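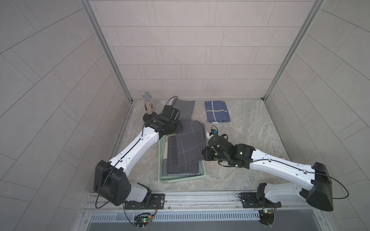 Vilhjálmur thinks the June build is ready to go out to the press and that I'm dragging my feet over a loading screen. He said so at 9:40 and again over lunch. Writing down where I stand before it gets argued a third time.

Notebook, Lametero, June, playtest build 669

Ran the Jerska chapter start to finish on the slow machine. Two hard crashes, both at the ferry landing, both after loading a save made inside the tavern. Loading the same save from the main menu is fine. Loading it from the pause menu is what kills it. Vilhjálmur says this was fixed in the last build. The change log says so too. I'd like to know who tested it and how, as the log entry is one line long and says "save stuff sorted."

Frame rate. The claim going around is 80 in the open valley. I got 80 standing still and looking at a cliff. Turn toward the village with the weather on and it drops to 19, then crawls back up over the next few seconds. I did it over and over from the same spot with the same result. The number on the slide is the cliff number. If we print it, some player with a stopwatch and a forum account will find the village by dinner time.

Turn order in the bridge fight is still wrong. The archer acts twice if you cancel a move and then confirm it. Sang (the combat branch, for anyone reading this later) was supposed to replace that whole queue, and I was told it had been merged. Maybe it has. The bug looks exactly like the old one to me. Need to diff the two before I say more.

Companion AI: people keep telling me it's smarter now. What I saw was the same companion walking into the same fire, only faster. Might be the pathing weights, might be that the fire has no cost at all on that map. Try: set the cost by hand to something silly and see if she goes round. If she still walks in, it isn't the weights and we can stop tweaking them.

Tundell want a date from us. My feeling is that any date given this week is a guess with a logo on it. Vilhjálmur's feeling is that they'll go quiet if we don't give one. Could be. They went quiet last time we did give one.

What I'd accept before sending anything out:
ferry crash gone from both menus, checked by someone other than the person who fixed it
village frame rate on the slide next to the other one
bridge queue diffed

The loading screen is fine, by the way. I never said it wasn't. I said the tip about parrying is out of date, and it is, parrying was cut in spring.

Left the slow machine on overnight, looping the tavern save. Log goes in the usual folder.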